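FOR IMMEDIATE RELEASE – March 25, 2022

**Jirnedon ships firmware 3 for the Tasten e-reader**

Out now. Free update for every Tasten, both sizes. Goes out over Wi-Fi, or grab the file from the support page and side-load it by USB.

What's new:

- Page-turn zones you can set yourself – left, right, bottom strip, or off
- 104 more dictionary entries in the Pakholm slang pack (by request)
- Kabbaj library loans now open on the device, no desktop app needed
- Highlights export as plain text

Battery drain in sleep mode is fixed too. That one took us since October and we're sorry it did. Thanks to the 491 owners who ran the beta and sent in logs, some of them very long logs.

Known issues: footnotes in older comics files still open on teh wrong page. Patch coming. Landscape mode is slow on the small model – use portrait for now.

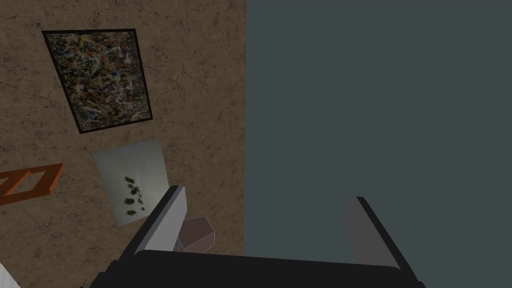 Will the update erase my books or notes?

Books and notes stay where they are, but your page-turn settings go back to default and you'll need to sign in to Kabbaj again.

Install takes about 2 minutes. Keep it pluged in.

Review units: ask the Jirnedon press desk, say which size.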